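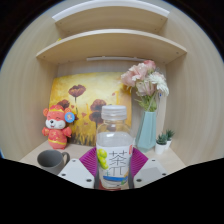
Anodising marks on stainless or aluminium - how to choose the sheet for a small cover?

Birthe Kirkegaard
Hello, I need a flat cover for a control box, 500 mm by 28 mm folded edge, and it will hang outdoors near the sea. The workshop offers me 5052 aluminium or 304 stainless in the same thickness. The aluminium is lighter and I like it more, but my colleague says it will become white and ugly after one winter. Is he right? The order is only 28 pieces and I must confirm it in November. I would also like to know if the bend can crack.

Czesław Urbańczyk
Your colleague is half right. 5052 has magnesium in it and it resists salt air quite well, but bare sheet goes dull and can get small white spots. With anodising it stays clean much longer. Plain 304 near the sea gets brown tea stains, so for stainless I would ask for 316 instead.

What I would do, in this order:

1. Ask the workshop which temper they have. 5052-H32 folds well. If they offer 6061-T6 in its place, say no, it likes to crack on a tight bend.
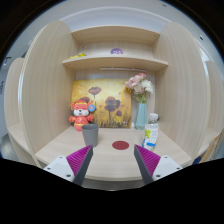
2. Give the inside radius on the drawing. One time the sheet thickness is a normal value for H32.

3. Fold first, anodise after. The layer is hard and it makes fine cracks if you bend it later.

4. Do not use bare steel screws. Stainless screws with a nylon washer are good - the washer keeps the two metals apart. 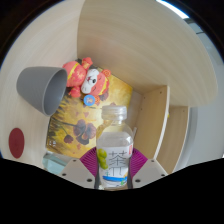

The washer should be a little wider than the screw head, otherwise water sits in the gap. I ordered covers like this from Bielecka two years ago and they still look fine, only the screws I had to change.

Marisol Cárdenas
just take 316, no coating, finished

Brisa Aguirre
316 is good but for 28 pieces check the price first, we paid nearly double. Also ask if the protective film can stay on during folding. At Skarkier they removed it before and we got scratches on every cover.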